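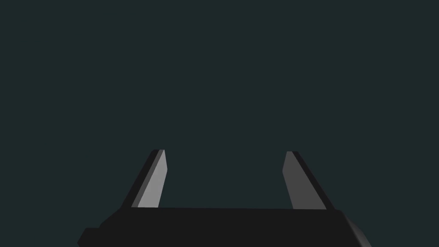 Seven rules and a very bored gripper

October 22, 2018
3 minute read
Print | E-mail

I have a confession. Until March I thought robot safety rules were something you printed, put in a binder and showed to visitors! Then I spent a week with the crew at Madside, a small packing outfit in Trarnby, and came home with seven rules scribbled on the back of a parts list. I've been bugging everyone I know with them ever since.

My favorite is the first one: run it empty. Before a new program gets anywhere near a real part, the Madside folks run it on the computer with nothing to pick up. Just the gripper, opening and closing on air, 1000 cycles of it. It's about as exciting as watching a screensaver (I lasted maybe ten minutes before I went looking for coffee). But they stick to it, and if a single cycle throws a fault, the count goes back to zero. One program died on cycle 464 and the whole room groaned.

Rule two is that open means open. Every program starts and ends with the fingers apart, and you write the opening width down where the next shift can find it. I asked whether that was overkill. I got a long look and then a long story about a crushed sensor.

Rules three through five are mostly about people: who can change the speed, who has to be told, who signs. The signing part drives me a little nuts, because the form from Rudura, the software supplier, asks for the same date in four places. I'd cut it down to one and let people get back to work.

Six says slow for the first real part, no matter how well the simulation went. A simulated jaw never gets dusty and never works loose, and I'd happily paint that one on the wall. Seven is to keep the logs. Madside had 1289 of them when I visited, all sorted by program name, and yes, I was jealous.

Could your shop live with all seven? I'd start with the first two and see how the month goes. The Hordiienko checklist we ran last spring pairs nicely with them, and it fits on one page.

Related
Who gets to touch the speed dial?
Hordiienko checklist: the one-page version
A slow walk around Trarnby's packing shops
Readers write: our worst sign-off forms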